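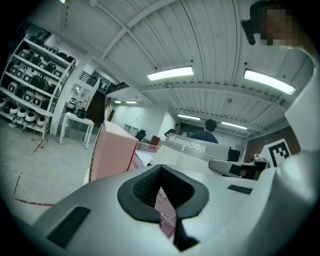 Pinkish-red mesh fabric with a fine diamond weave.

How to make avgolemono soup for a group

Avgolemono is the name given in Greece to a mixture of egg and lemon, and also to the soup thickened with it. The soup is made from chicken broth and short-grain rice, and is served at lunch or as a light supper. These instructions are issued by the Psarras Cookery School for students on the foundation course. The method was written by Areti Papadakis and revised in February by Iason Raptis, following comments from the evening classes.

The quantities given serve six. A table for larger numbers is kept in the teaching kitchen.

Ingredients

1 whole chicken, 1.5 kg
2.5 litres cold water
1 onion, peeled and halved
2 carrots, cut into large pieces
1 stick celery
1 bay leaf
6 black peppercorns
150 g short-grain rice
3 eggs, at room temperature
Juice of 2 lemons, strained
Salt
Chopped dill, to serve

Equipment

A heavy pan holding at least 5 litres, a fine sieve, a large mixing bowl, a whisk and a ladle. An aluminium pan should not be used, as the lemon may take on a metallic taste and the soup may turn grey.

Preparing the broth

1. Place the chicken in the pan and cover with the cold water. Bring slowly to a simmer over a medium heat. Grey foam will rise during the first few minutes and should be removed with a spoon.

2. Add the onion, carrots, celery, bay leaf and peppercorns, with two teaspoons of salt. Lower the heat until only a few bubbles break the surface. Cover partly and cook for 1 hour 15 minutes, or until the meat comes away easily from the leg bone and the juices run clear.

3. Lift the chicken on to a tray. Strain the broth through the sieve into a clean bowl and discard the vegetables. Skim off most of the fat. A small amount should be left, as it carries much of the flavour.

4. When the chicken can be handled, remove the skin and bones and pull the meat into small pieces. Cover and set aside.

The broth may be made the day before. It must be cooled quickly in a shallow container and refrigerated. The fat will set on the surface and can then be lifted away in one piece.

Cooking the rice

5. Measure 1.8 litres of broth into the rinsed pan and bring to the boil. Add the rice and stir once. Simmer for 15 to 18 minutes, until the grains are soft but still whole. Do not rinse the rice beforehand. Its starch helps to give the soup body.

6. Take the pan off the heat and leave it to stand for five minutes.

Adding the egg and lemon

7. Whisk the eggs in the mixing bowl for two minutes, until pale and frothy. Add the lemon juice gradually, whisking throughout.

8. Take one ladleful of hot broth, with as little rice as possible, and pour it into the eggs in a thin stream while whisking. Repeat with a second and third ladleful. The bowl should now feel warm to the hand.

9. Pour the mixture back into the pan, stirring gently in one direction. Return to a very low heat and stir until the soup lightly coats the back of a spoon. It must not boil at this stage.

10. Stir in the chicken and allow it to heat through fully. Check the salt and serve at once, with the dill.

Faults and remedies

The soup has curdled. The broth was too hot or was added too quickly. The flavour is not affected. Remove the chicken, pass the liquid through a sieve and whisk well before serving.

The soup is too thin. Whisk one further egg with a tablespoon of lemon juice, warm it with a ladleful of broth as in step 8, and return it to the pan.

The soup is too thick. Rice continues to absorb liquid as it stands. Add hot broth, half a ladle at a time.

The soup is too sharp. Lemons differ greatly in strength. Add a little more broth, and on the next occasion begin with the juice of one and a half.

Variations

Orzo may be used in place of rice and requires 8 to 10 minutes. For a version without meat, Chrysoula Tsakiris recommends a broth of leeks, fennel and parsley stalks, simmered for 40 minutes. Some cooks whisk the egg whites separately to a soft foam before adding the yolks and lemon, and this gives a lighter surface.

Storage

Leftover soup may be kept in the refrigerator for up to two days. Reheat it gently, stirring all the time, until steaming hot throughout. It may separate slightly. Freezing is not advised once the eggs have been added, although plain broth freezes well for three months.

Safety note

Infants, older people, pregnant women and anyone with a weakened immune system should follow current official advice on lightly cooked eggs. Students must tell the course tutor of any egg allergy before the session.

This sheet is number 197 in the school's recipe series. Corrections should be passed to Evanthia Gavalas at the school office.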